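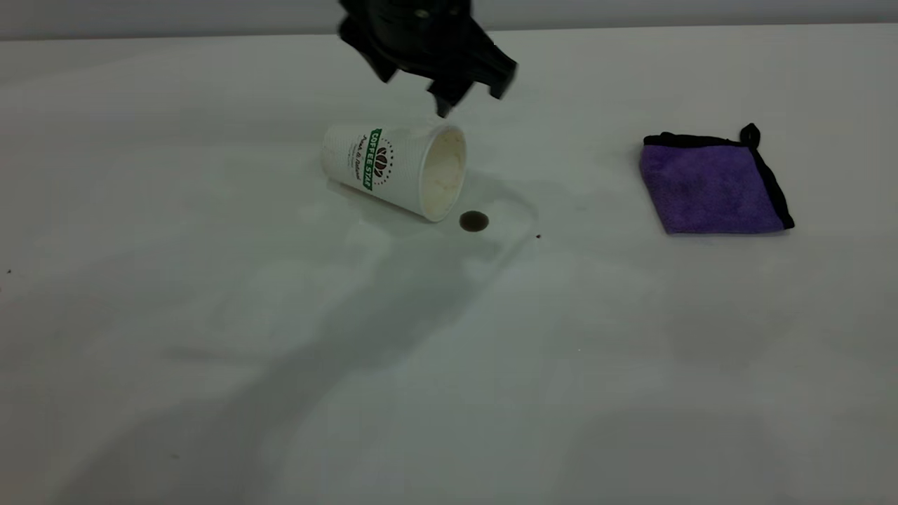
HOME & TABLE | Clean Living

I bought a white table in April. I have two kids and a paper-cup coffee habit, so go ahead and laugh, Razia Swati did. She was the first person I showed it to, and she asked how long I'd give it. (Fifteen minutes was her own guess!)

She wasn't far off. A to-go cup is a lovely thing right up until it's on its side, and then you find out how far one last swallow can travel. Mine ran under a stack of mail and dried there while I was on the phone with my mother.

So I've become a person with opinions about spills. I now look at every cup that comes through my door, too, and some of them are awfully pretty for something that lives 20 minutes.
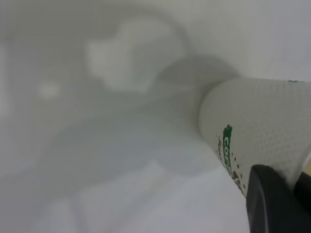 Green lettering, reddish-brown flecks and a fine dimpled texture, all on a white cup.

My neighbor Wajid Zaidi, who ran a lunch counter for years, set me straight on the cleaning part. Stand the cup up first, he says, before you go hunting for a rag, and look inside it, there's always a little left. Then lay the cloth flat on the puddle and let it drink for a bit. I'd been scrubbing like mad and pushing coffee clear across the table!

He's a microfiber man. I held out for paper towels until I went through a whole roll in one week, and now I keep a cloth right there on the table, crumpled, in a color I can't lose. 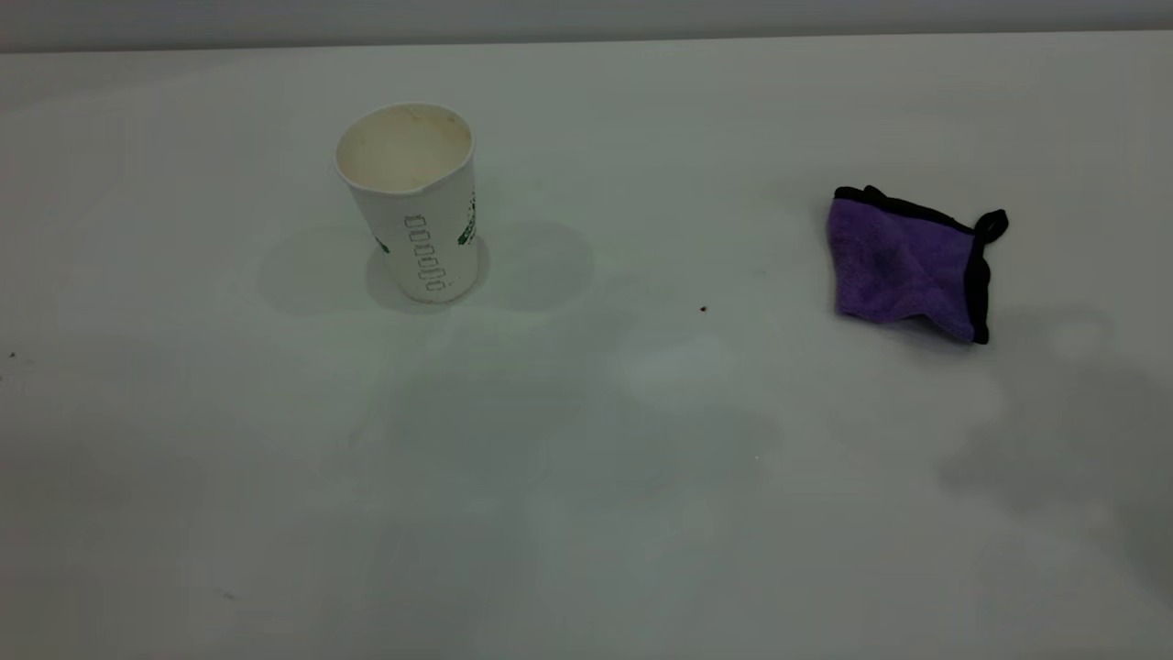
What I do about old rings

Warm water, a drop of dish soap, 60 seconds under a damp cloth, then a dry one. If there's still a shadow I do it again after supper. Razia swears by baking soda paste, but I tried it on the corner by the window and it left a dull spot, so I've put a plant there.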